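Table throw

A table throw is a loose textile laid over a table without being fastened or fitted to its edges. It differs from a tablecloth mainly in its fabric, which is often a knit or napped material such as fleece, and in having no fixed size for a given table.

Polyester fleece is the usual choice for household throws. Weights run from light single-sided cloth to dense blanket grades of 300 grams per square meter. The pile grips packets, bottles and fruit, so a squeeze bottle laid on its side is less likely to roll than on a bare top. It also softens the noise of sorting groceries into baskets or trays.

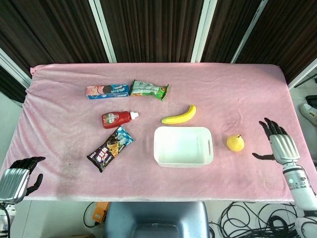 The same pile has drawbacks. Fleece slides on smooth tabletops and gathers into folds, most often at the corners and along the edge where people stand. Crumbs work down into the nap, and pressure or spills can leave flattened patches that look darker than the cloth near them. Pale colors, pink among them, show such marks sooner than dark ones.

Care is simple. The throw is shaken out, washed cool without fabric softener and dried flat or on low heat. High heat mats the fibers - the damage is permanent. An overhang of 17 centimeters on each side is enough to keep the cloth in place on a rectangular table; longer drops tend to pull it off center.

See also: Tablecloth, Placemat, Polar fleece

Contact the editors | © Stonerton Household Reference | Back to top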